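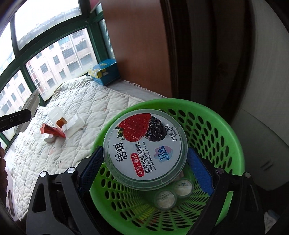
Wanpen Kongkaew

Ticket 3180: Fridge shelf labels print the wrong expiration date
Opened Jun 24, 2021
Status: Resolved, grudgingly
Site: Clalside store, dairy section

Problem as reported: every label for the strawberry yogurt says it expired in April. The price is right and so is the name. Customers have started bringing cups to the register and asking for a funeral discount.

9:10 Restarted the label printer. It printed a test page, very proud of itself. Dates still in April.

9:25 Checked the clock on the printer. Correct to the minute. Checked the clock on the back office PC. Also correct. Checked the wall clock out of spite. Stopped at 4:40, separate ticket.

9:50 Called Nulance support. On hold for 61 minutes. They suggested restarting the printer.

11:05 Compared one bad label with the product record in Hourani. The record has a shelf life of 80 days, which seems generous for yogurt but at least points forward. The label template subtracts it. Somebody put a minus sign in the date field during the last template update. The change log says "minor cosmetic fix."

11:20 Replaced the minus with a plus. Printed one label. Future date. Printed another to be sure.

11:30 Asked Fahad Mirani in dairy how long yogurt is supposed to last. He said not 80 days and gave me a look. Sent the shelf life question to the product data team, who own that field and guard it closely.

11:45 Template pushed to the store. Old labels need to be pulled by hand. The reprint queue stands at 800 and the spare roll is in the supply closet behind the mop bucket.

Left open: correct shelf life for all flavored yogurt. Please don't reprint the flavored ones until product data replies.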